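**Server move – where we are at**

Quick one this month, am typing between calls. August was the deadline for getting the member archive off the old hosting and onto our own machines. We made it. Mostly.

Numbers first as people keep asking. 1,782 scanned items in total. 582 are up and searchable now – parish maps, ferry timetables, the whole run of dance hall posters. The rest are copied over but not tagged yet, so they won't come up in a search. If you gave us something and can't find it, it isn't lost. Wait a bit before emailing please.

Olaia Quintana did nearly all of the tagging on the posters. She'd like it known that "Dremis" is a band and not a town, and that whoever filed eleven posters under D for Dremis, Co. Clare owes her a coffee.

Ó Súilleabháin collection – the family has said yes to putting the letters online, except the 3 from the hospital. Those stay in the box. Scans are good, a couple of the envelopes need doing again. Transcripts wanted! Handwriting is fine once you get your eye in, the first page is the worst.

Old logins stopped working at the weekend. Use the reset link at the bottom of the sign-in page, not the one in the April newsletter, that one goes nowhere. If your user name has an accent in it try it without. Eamon Hayes is fixing this, he has been fixing it for a while.

Storage bill. We were paying Saltura monthly and it went up twice. That contract is finished, final invoice paid. What we save goes to scanning the glass slides, which need a proper holder and somebody with steady hands. Quote came in just under what we set aside so we're going ahead.

Also the search box now ignores capitals, finaly. And you can sort by year. Undated stuff goes to the end of the list, which looks wierd but leave it for now.

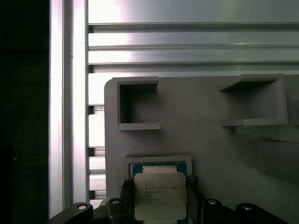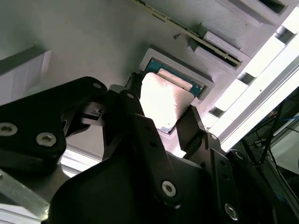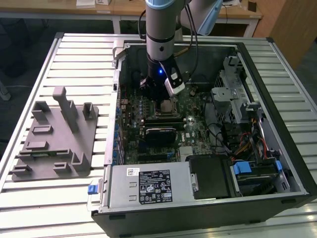
Still to do: audio. The Solus interviews are on cassette, two shoe boxes of them, and a few have started to squeak. Need a deck that runs at the right speed – if you have one in the attic tell Eamon. We'll pick it up.

Print copies of the index, we ordered 1,000 last time and that was far too many. There are boxes under the stairs. Take some. Give them to your neighbors. A shorter run this time, with the new shelf numbers in the back.

Next newsletter when the slides are started. Corrections to Olaia, captions to me, recipes for the fall supper to the usual adress.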